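Varklow Community Kitchen: Frequently Asked Questions

What can I hire?
The main kitchen, the small prep room, or both. The hall next door is let separately and has its own booking form.

How many people can the kitchen cater for?
The ovens and hot cupboards will cope with a sit-down meal for 200. No more than 12 people may work in the main kitchen at one time.

How do I book?
Fill in the form at the front desk or ask for one by email. Your date is held once the deposit has been paid. Bookings for February open when the new price list comes out.

Is crockery included?
Plates, bowls and mugs are included. Cutlery is kept in the tall drawers in the prep room. Please count it out and count it back in. Tablecloths are not supplied.

Can I leave food in the fridge overnight?
Only if your booking runs over two days. Label everything with your name and the date. Unlabelled food is thrown away at the morning check.
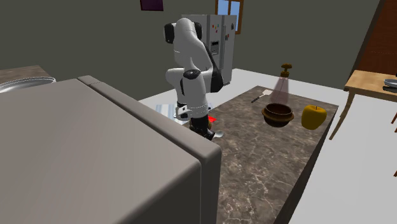
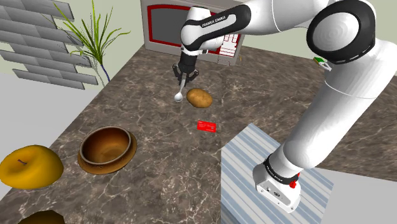

Kitchen Hire Team, Varklow Community Kitchen

Do I need a food hygiene certificate?
You need one if you are selling food or serving the public. For a private family party you don't. Send us a copy with your form.

What about allergens?
The kitchen is shared and we cannot promise that it is free from nuts, gluten or any other allergen. Purple chopping boards are set aside for gluten-free cooking.

Where does the rubbish go?
Food waste goes in the brown bin by the back door, glass in the crate beside it. Used cooking oil must be taken home. Do not pour it down the sink.

Can I park outside?
You can unload in the yard for 20 minutes. After that, please move to the car park on Naidu Road.

What if I have to cancel?
Tell us 14 days ahead and we return the full deposit. With less notice we keep half.

Who do I speak to about a regular booking?
Salim Makori looks after weekly and monthly lets. Ring extension 476 or leave a note at the desk.

Page last updated 19 June 2021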